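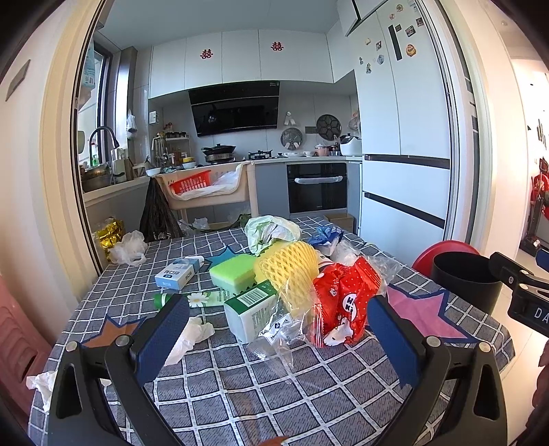 Kolluma Lane Residents — minutes of the January meeting

Wed 1 January, in the back room at the Gunholm hall. Minutes by me, Johanna Zwahlen, again.

Present: Benedikt Kaufmann (chair), Cyrill Aebischer, Hubert Kofler, me, and Valentin Steiner from the footpath item onward. Yes, we met on New Year's Day, and yes, I did say in the fall that we shouldn't. There was leftover cake, so I'll let it go!

Last minutes. Hubert wants it recorded that he never offered to repaint the bus shelter, he only asked what color it was going to be. I've fixed that. Otherwise approved.

Footpath behind Rainer Street. This took up most of the evening. The county has written back (finally) and the resurfacing is now down for 2029. Benedikt read the letter out loud and then read the worst paragraph a second time. The low stretch by the culvert floods whenever it rains hard, and Cyrill's mother has stopped using it altogether and goes the long way by the road, where there's no sidewalk. Valentin came in at this point and thought we should just buy gravel and do it ourselves. He had a price of $488 delivered, from the yard out past Clolline. Cyrill asked who would be responsible if someone slipped on our gravel, and we went back and forth on that for a good while. I'm in favor of the gravel, for what it's worth, but I can see his point.
Agreed: Benedikt to write to the county and ask if we're allowed. Valentin to find out how long the price holds.

Streetlight outside number 138. Still out. Hubert has reported it 4 times and has the reference numbers on a piece of paper, which he passed around. I'll call this time and see if a different voice helps.

Summer street party. Same Saturday as last year if we can get the road closed. Cyrill doesn't want the loud band back — Valentin does, and he knows the drummer, so that one is going to run and run. I said we should ask the houses at the top end before anybody books anything. We also talked about how to dress the tables. Hubert would like plain white paper on a roll, and I'd much rather have cloth with something cheerful on it, stars or flags, I'm not fussy.
Agreed: I'll put a note through doors at the top end. Band left for next time.

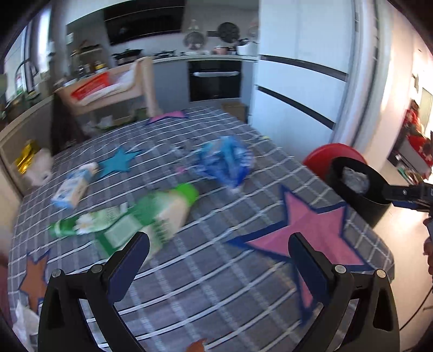

Gray checked cloth with felt stars in pink, brown and teal.

Parking at school pickup. Benedikt has talked to the school and they'll put a reminder in the newsletter. Hubert doubts anyone reads it. Cyrill reads it.

Anything else. Valentin still has the long ladder and will bring it back to the hall. Somebody left a green scarf on the coat hooks and I have it at my place, so please ask around.

Next meeting: Benedikt will send out dates once he's heard from the county. Hubert is bringing the coffee.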